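Open Day at the Clostamton Robotics Workshop: Visitor FAQ

Updated September 2019

When and where is the open day?

We hold it in the main hall of the Clostamton building on Bakker Street, in Flavville. Doors open at 10 a.m. and the last demonstration starts at 3 p.m. Come in by the street entrance and sign in at the front desk. The side door is for deliveries.

Do I need a ticket?

Yes. Tickets are free, but each demonstration has a fixed number of places. Pick a time slot when you book. If you miss your slot you can ask at the desk for a place in a later one. There were 411 visitors at the last open day and most slots filled up.

How long does a visit take?

A demonstration lasts 70 minutes, including questions. You can stay in the hall afterward and look at the posters and the parts table.

What will I see?

The main demonstration is Bilosar, our two-armed tabletop setup. It works with ordinary kitchen things: a cup, a plate, a frying pan, a cloth and a dish rack. An operator explains each task before the arms move. 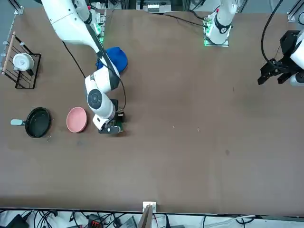 Reading time for this page: 2 minutes

The two white arms are mounted at the back of the table and reach in over it, each with its own gripper. The dish rack and the pan are on the left side, with the pink plate next to the pan. Much of the right half of the tabletop is kept clear so the arms have room to work.

Is the robot running by itself?

Some of the time. In the first part an operator guides the arms by hand control. In the second part the arms run a task on their own, with the operator standing by the stop button.

Will every task work?

No. The arms drop things and sometimes miss a grasp. The operator will reset the table and start over. Please don't reach in to help.

Can I touch the arms?

Not the ones on the table. There is a separate arm with the power off near the entrance, and you can move its joints yourself.

Can I bring children?

Yes, from age 7. Children under 12 need an adult with them. Everyone has to stay behind the yellow line during a demonstration, and bags go under the seats. Please watch your step near the table, as there are cables on the floor.

May I take pictures?

Yes, without flash. Please don't use a tripod.

Is the hall accessible?

The entrance and the hall are at street level. Front row spaces for wheelchairs can be reserved when you book.

I can't make it. Will there be another one?

The next open day is planned for December. Booking opens on this page.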